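How Wood Gets Its Stripes

Reading time: 2 minutes

Look closely at a wooden table and you will see lines running along it. These lines are called grain. They formed while the tree was alive.

A tree grows outward. Just under the bark is a thin layer that makes new wood. In spring, growth is fast and the new wood is usually pale. In late summer it slows down, and the wood is often darker and harder. One pale band plus one dark band makes a ring. In places with a cold winter, a tree normally adds one ring a year. By February, growth there has stopped.

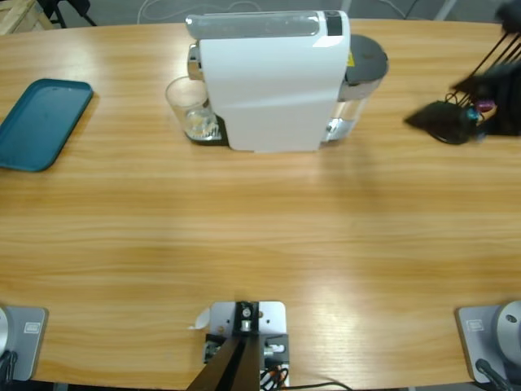

A ring looks like a circle only when the trunk is cut straight across. Most boards are cut the long way – from the bottom of the trunk toward the top. The saw slices through the rings from the side, and they show up as stripes.
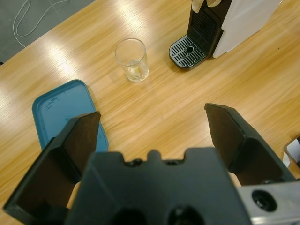 The width of a ring depends on the weather. A wet year often leaves a wide ring. A dry year often leaves a narrow one. A board with 12 rings holds a record of 12 growing seasons.

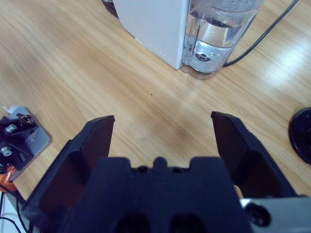 Wood is also full of tiny tubes. In a living tree, they carry water up from the roots. Most of them run the same way as the trunk, so wood splits easily along the grain. Breaking it across the grain takes much more force. 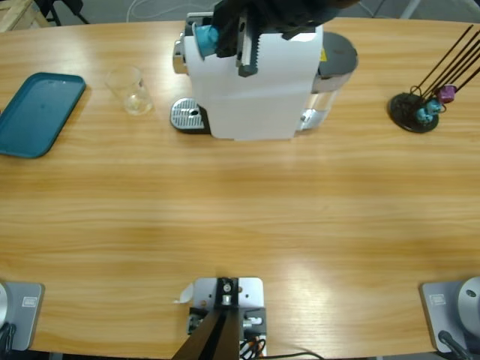

Why do some boards have dark round spots?

The spots are knots. A knot is the base of a branch – the trunk grew around it year after year, and the saw later cut through it.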